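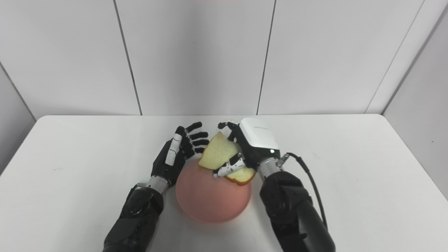

Figure 3. Right hand holding two bread slices over the plate, with the left hand open to the side. Bread-stacking task, Karnholm policy.

4.2 Handling soft, stacked food items

The tasks in Section 4.1 used rigid objects. We next tested whether the same policy could handle items that bend and slide against each other. Bread was chosen for this part because it is cheap, easy to replace, and differs from slice to slice even within one loaf. The task is to place two slices of bread on a plate as a stack, with the edges lined up well enough that a filling could be added between them later.

The policy was trained on 474 demonstrations recorded by two operators through the Dendetti glove interface. Both operators had finished the practice schedule described in Section 3. They were told to use whichever hand felt natural and were given no fixed grasp. Most of the recorded grasps put the fingers on the top of the stack and the thumb below it, and the trained policy does much the same. In Figure 3 the fingers of the right hand press on the upper edge of the top slice while the thumb reaches under it and lies across the lower one.

We ran 42 trials. A trial counted as a success if both slices ended up fully inside the rim of the plate and neither was torn. By this measure the policy failed in 8 trials. The most common failure was a slip between the slices during lowering – the top slice stayed in the grasp and the bottom one landed partly over the rim. Tearing was less common and was limited to slices cut near the end of the loaf, where the crumb was drier and the crust pulled away under the fingertips.

The role of the second hand deserves a comment. An open hand held near the bread, as on the left in Figure 3, is a pose we also see in the demonstrations. The operators tended to keep the free hand close in case the stack began to shift. The policy copies this pose, but it seldom uses the free hand to correct a slip once one has started. We suspect there are too few recoveries in the training data for it to learn from, as the operators restarted a demonstration when a slice got away from them. A second set of recordings that keeps these recoveries is planned.

We also tried the Urkum baseline on the same task. It reached the plate reliably but closed the hand too far, which left deep marks in the bread. Lowering its closing limit fixed the marks and made the slips more frequent. We did not tune it further, so the comparison in Table 2 should be read with that in mind – a limit set separately for each finger might do better.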